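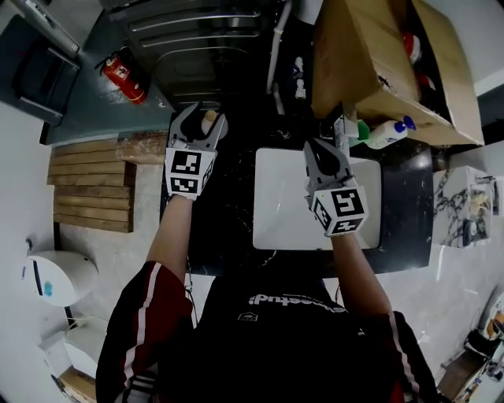

December, notebook of Tharindu M., started 9:40

Problem from this morning: the right gripper loses tracking when it works over the sink. Rosine held both grippers at the counter and repeated the same movement, pick up at the left, place at the right. The left hand gave a clean path every time. The right hand jumped, always near the basin. The largest jump was 170 mm between two consecutive poses, and the log did not give any warning. This is what worries me most.

What I checked first:

Markers on the right cube. Clean, corners flat, no bubbles under the print. I changed the cube for the spare one from Hoarau. Same jump.

Calibration file. It was the correct one, I compared it with the copy of Hervé.

Battery at 80 percent, so I do not think it is power.

Then I asked Rosine to stop with the right gripper directly over the basin, fingers closed and pointing up, and to turn the wrist slowly. The pose flipped 2 times. My guess is that the glossy white of the sink is too near in brightness to the white border of the cube, and the detector takes a wrong edge. Over the dark marble it does not happen. I have not proved it.

Safety: these paths were going to be replayed on the Revus arm after lunch. Raphaël has blocked the upload, thank you. With a jump like this the arm would drive its fingers into the faucet. Please do not replay any file from this morning, also not the left hand alone, until I have marked the bad parts.

To do:
Lay a dark matte cloth in the basin and repeat the same movement.
Emiko: can the Numeo script refuse a file when the step between two poses is too large? Now it only smooths it, and that hides the fault.
Ask Hervé if he saw the same thing at the steel sink in the other room.

14:15. Cloth is in, first run has no jump. One run is not enough, I continue.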